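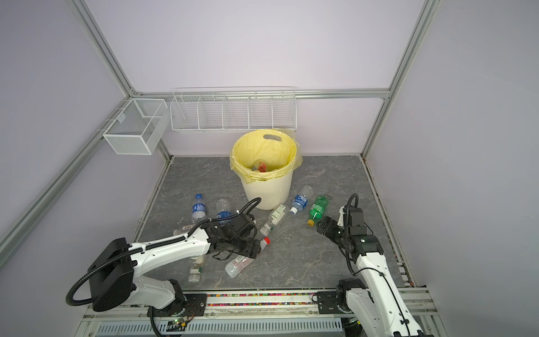

Figure 7-1. Bottle clearing task, left arm holding a bottle, right gripper open.

7. Faults during the bottle clearing task

This section covers faults that stop or spoil the bottle clearing task on the Plinow two-arm cell. It assumes the cell has been set up as described in Sections 3 through 5 and that both arms have passed the start-up check. For faults at power-on, go to Section 6.

Most calls about this task concern one of four things: a gripper that will not let go, an arm that stops on its way to the bin, a bottle that is dropped, or two arms that have come too close to each other. Each has its own procedure. Do not mix steps from different procedures, even when the symptoms look alike.

CAUTION: An arm that has stopped on a fault is still powered. It holds its position until it is told to do something else or until power is removed. When power is removed, the arm will sag under its own weight. Support it first.

CAUTION: Do not reach between the gripper fingers while the cell is in Run or Hold. Change to Service before you touch a gripper or a bottle in a gripper.

7.1 Before you start

You will need:

The operator pendant
The Service key
A second person, if the arm must be supported (see 7.5)
Cut-resistant gloves
The cell log

Write down the fault code before clearing it. The pendant keeps only the last code for each arm, and a new fault on the same arm overwrites the old one. If the pendant shows no code, write "none" in the log along with what the arm was doing.

Leave the bottles where they are until the procedure tells you to move them. Their positions are often the only clue to what the arm was trying to do. If your site allows it, save an image from both wrist cameras using Tools > Save View. Saved views go into the same folder as the run log.

7.2 Gripper does not release (codes G2, G4)

The arm reaches the bin, the release command is sent, and the fingers stay closed. The pendant shows G2 if the fingers did not move at all and G4 if they moved but did not reach the open position.

1. Press Hold. Wait for both arm indicators on the pendant to turn amber.
2. Record the code and which arm reported it.
3. Turn the Service key. The speed limit drops to the Service setting.
4. Select the arm on the pendant. Check the label at the top of the screen. Left and right are given as seen from the front rail, where the arms are mounted.
5. Jog the arm straight up until the bottle is clear of the bin and of the shelf behind it.
6. Jog the arm forward, toward the base rail, until you can hold the bottle without leaning into the cell.
7. Put on gloves. Hold the bottle by its body, away from the fingers.
8. Press Gripper Open once.
9. If the fingers open, take the bottle out and go to step 12.
10. If they do not open, release the bottle and take your hand out of the cell. Press Gripper Reset, wait for the tone, take hold of the bottle again and press Gripper Open a second time.
11. If they still do not open, stop here. Do not pry the fingers apart. Follow the shutdown in 7.5 and call service.
12. Look at the finger pads. Dried drink on the pads is the usual cause of G4. Wipe them with a damp cloth and let them dry.
13. Open and close the gripper three times with nothing in it.
14. Turn the Service key back and press Resume.

Note: Pressing Gripper Open many times in a row does not help. The drive will overheat and lock itself out, and you will then have a G9 to clear as well.

7.3 Arm stops on the way to the bin (codes P1, P3)

P1 is a path fault. The planner could not find a way to the next point. P3 means the arm met more resistance than it expected and stopped.

For P1:

1. Press Hold and record the code.
2. Look for anything inside the cell that was not there at set-up, such as a cleaning cloth, a tool or a bag roll. Remove it with the cell in Service.
3. Check that the bin is within its permitted area. A bin that has been pushed against the back wall sits too close to the shelf, and the arm cannot get above it with a long bottle.
4. Check the bag. The edge should be folded down over the rim on all sides. A loose edge standing up into the opening can be read by the wrist camera as an obstacle.
5. Return to Run and press Retry Last.

For P3:

1. Press Hold and record the code.
2. Without touching the arm, look along its full length. Find out what it has met. Check the cable conduit first, then the bottle, then the other arm.
3. If the conduit has caught, go to 7.6.
4. If the bottle is pressed against the bin rim, jog the arm straight up in Service mode. Do not jog sideways. The bin will go with it.
5. If the arm is touching the other arm, go to 7.5.
6. If you can find no contact, run Tools > Joint Check on that arm with the gripper empty.
7. Press Resume only after Joint Check reports all joints in range.

Two P3 faults in the same shift on the same arm should be reported, even if both cleared normally.

7.4 Dropped bottle (code D1, or no code)

A bottle is gripped, lifted and lost before it reaches the bin. The cell reports D1 if it notices. It does not always notice. A bottle with some weight left in it may slide slowly out of the fingers and be logged as a normal release.

1. Press Hold.
2. Look at where the bottle landed. If it is on the floor panel and not touching either arm, you can leave it and press Retry Last. The cell will treat it as a new bottle.
3. If it is resting against an arm base, change to Service and move it to the open floor by hand.
4. If it has landed on the front rail or near the circuit board at the left end of the rail, remove it from the cell altogether.
5. Check for liquid.

CAUTION: If any liquid has reached the front rail, the vented panel or the circuit board, do not press Resume. Press the emergency stop, switch the cell off at the wall and follow Section 9.2, Spills. Do not wipe near the board with the power on. The green indicator being lit does not mean the board is undamaged.

Drops that happen again and again usually come from one of these:

Grip point too near the cap. Rerun the grip calibration in Section 5.4.
Partly full bottles. The task is set up for empties. Sort out bottles with liquid in them before the run.
Worn pads. Pads are rated for 3,200 grips. The count is under Tools > Counters and must be reset by hand when the pads are changed.
Grip force set too low. The default is 77 on a scale of 100. Do not go above the default without asking service. A higher setting crushes thin bottles, and a crushed bottle is harder to release.

7.5 Arms too close or in contact (code X1)

X1 stops both arms together. It can be cleared only with the Service key.

Both arms share the floor in front of the bin, and only one is supposed to be over the bin at a time. X1 usually means that the right of way was lost, often after someone paused one arm from the pendant and let the other carry on.

1. Press the emergency stop if either arm is still moving. Otherwise press Hold.
2. Record the code for both arms.
3. Turn the Service key.
4. Choose the arm that has no bottle. If both are holding one, choose the arm with the lower wrist.
5. Jog that arm back toward its own base in short moves. Watch the wrist camera and the conduit on both arms as you do.
6. When there is a hand's width between the arms, jog the second arm back the same way.
7. Send both arms to Home, one at a time.
8. Inspect both wrist cameras. A camera that has been knocked must be recalibrated even if its picture looks normal.

If an arm will not jog:

1. Have the second person hold the upper arm from below with both hands, standing clear of the other arm.
2. Say out loud that you are about to remove power, and wait for an answer.
3. Press the emergency stop, then switch the cell off.
4. Lower the arm together until the gripper rests on the floor panel.
5. Tag the cell and call service.

7.6 Cable conduit caught

Each arm carries a black corrugated conduit that runs along the links to the wrist. It needs enough slack to loop freely when the arm folds. Too much slack and it will catch on the other arm or on the wall basket.

1. Put the cell in Service.
2. Jog the arm toward whatever has caught the conduit, so that the tension comes off.
3. Lift the conduit free by hand. Do not pull on it.
4. Check for splits and flattened ribs. Replace the conduit if you find any.
5. Check the clips. If one has moved, return it to its mark (see Section 3.7).
6. Move the arm slowly through its full reach and watch the loop at the wrist.

7.7 Site notice: repeated G4 faults on release

Notice issued in November after a report from Fasil Derese at the Runetora site. An operator tried to free a bottle by hand while the cell was in Hold. The release command was still waiting in the queue. The gripper opened and closed again on the operator's glove. There was no injury.

Software supplied before this notice keeps a waiting release command through Hold. Until your cell has been updated, press Clear Queue after every G2 or G4, before turning the Service key. Where this conflicts with the steps in 7.2, the notice applies.

To confirm that the update is installed, open Tools > About and look for "Queue cleared on Hold: yes."

7.8 Reporting a fault

Send the log entry, the run log and any saved views to Hallus service. Give the cell serial number, the arm (left or right), the code, and whether the fault cleared. Reports involving X1, or any contact with a person, go directly to Asnakech Tamiru and should be sent before the cell is used again.

Finger pads, conduit and clips are ordered through Kocsis. Part numbers are in Appendix B.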